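How to run a soft opening for a small restaurant

Updated 29 Aug 2026

A soft opening is a short run of services before the advertised opening date. You serve real food to real guests, usually with fewer tables and a shorter menu, and you use what goes wrong to fix the kitchen and the floor. These steps are based on the way we opened Plerley, a small dining room with one till and an open pass. Adjust them to suit your own place.

What you need before you start

Your food business registration and, if you serve alcohol, your licence must be in place. A soft opening counts as trading even if you charge nothing. Check that your insurance starts on the first guest night and covers the fit-out as well as the public.

You also need a working till, a printed menu with allergens, and enough staff to cover every section. Don't plan to fill a gap with a friend who has never carried plates.

Step 1. Set the dates

Allow 5 services. Fewer than that and the staff don't get a second go at anything. We ran ours in January, when trade is slow and suppliers have time to talk. Leave a clear day after the second service for repairs and reordering.

Step 2. Fix the guest numbers

Start well under capacity. Plerley seats 80, and we took half that on the first night and filled the room only on the last. Spread arrivals out in the booking system. If everyone sits down together you learn how the kitchen copes with a rush, but very little else.

Invite a mix: neighbours, suppliers, people from nearby shops. Family are kind, and kind guests leave the fish on the side of the plate and say it was lovely.

Step 3. Cut the menu

We had 14 dishes on the full menu and offered seven each night, changing them over so that every dish was cooked on at least two services. Keep one dish from each section of the kitchen on at all times, or somebody will stand idle while the grill goes under.

Write the recipe cards first. Weights, not handfuls. If the portion changes during the week, change the card the same evening.

Step 4. Decide what to charge

There are three common ways:

Free food, guests pay for drinks. Simple, but expensive.
Half price on everything. The till gets a proper test.
A fixed price for a set meal. Easy to budget.

We went for half price. Food for the whole run cost us £1288, including what we threw away, and takings covered a good part of it. Tell guests the terms in the invitation and again when they sit down.

Step 5. Brief the staff

Hold the briefing an hour before doors. Go through the dishes, the allergens, the table numbers and who is running the pass. Let the floor staff taste everything they will be asked about. Two of our suppliers, Hestel (bread) and Nurmi (dry goods), sent their own allergen sheets, and we kept these in a folder beside the till.

Step 6. Check each plate at the pass

Choose the crockery for each dish and stick to it. Put one finished portion of each on the counter before service so that the cooks and the floor staff agree on what goes out. Deep bowls hold more than they seem to, so weigh the portion.

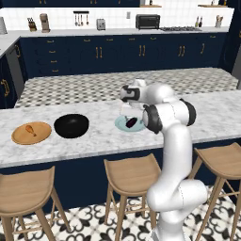
Step 7. Collect comments

Use a card with four questions at most. Ask what was slow, what was left uneaten, what was hard to find and whether the bill was right. Hand it over with the bill. Cards sent by email afterwards mostly don't come back.

Keep a separate sheet in the kitchen for tickets that took too long. We used the timer reports from our Stokel till, but a clock and a pencil will do.

Step 8. Make the changes

Meet after each service for fifteen minutes, standing up. Pick the worst two problems and give each one to a named member of staff to sort out before the next service. Ours on the first night were the dishwasher queue and a door that swung into table six. We turned the table round and moved the racks.

Leave prices alone until the run is over. Then cost each dish again from the recipe cards, print the final menu and open the bookings.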